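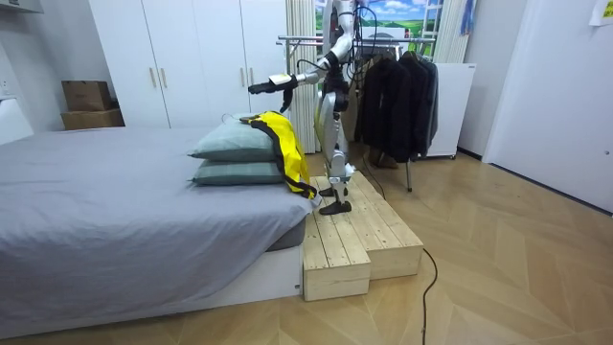

New flat, small bedroom, and I've become a person with opinions about bed linen. Went for a plain grey fitted sheet in the end, with two sage-green pillowcases – love them together! Ordered from Toivonen and they took almost 31 days, so October was mostly spent under a sleeping bag.

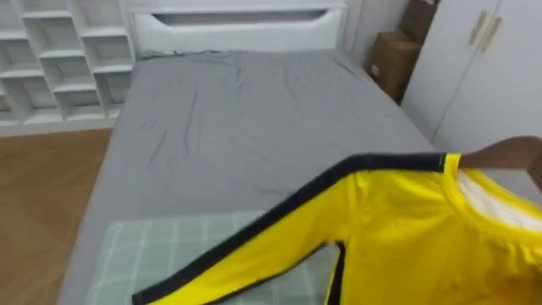

Bedroom / Storage

Shelves next. All those white cubbies and not a thing in them yet. Two cardboard boxes still wedged in by the wardrobe too, and I keep walking past them. Paperbacks up top, I think – jumpers lower down. Anyone in Losgate getting rid of baskets?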